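Tips > Laundry > Drying indoors in winter

2022-12-11

Socks and small stuff, no dryer. Quick notes, will tidy these up later.

Spin twice. Second spin on high, nothing else in the drum but the socks and underthings. Saves half a day on the rack, more if the house is cold.

Shake each one hard before it goes up. Pull the heel flat. A heel that dries folded stays folded and you feel it in your boot.

Hang by the toe if you use pins, cuff down. Pins on the cuff stretch the elastic — my aunt Jadwiga did it the other way for 50 years and we argued about it every Christmas.

Leave gaps. Two fingers is enough. Thick knits go on the outside rails, thin ones can take the middle where teh air is worse.

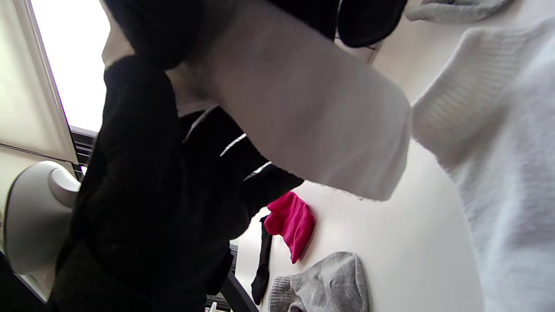
Can you dry wool socks on a radiator?
Better not, the direct heat makes them stiff and some will shrink a size. Put the rack a couple feet away from it and turn the socks over at bedtime.

Fan beats heat. Small desk fan, low setting, pointed at the bottom of the rack and not the top. Window open a crack for the first hour, even in December. Damp has to go somewhere.

Humidity over 70 in the room, nothing dries, you just get the smell. Cheap gauge from the hardware store is fine.

Smell already there? Soak in cold water with half a cup of white vinegar, 9 minutes or so is no use, give it a full hour. Then wash as normal. No fabric softener, it coats the fibers and they hold the stink. Athletic socks espescially.

Darks inside out, always. Less lint showing, less fading.

Pairing — do it while you take them down, on the rack, not later from a pile on the bed. Odd ones go in a jar by the washer. Clear the jar out in June.

Clyde Tillman wrote in to say rolled towel trick works for hand washed ones. Lay flat, roll up, kneel on it. Agreed.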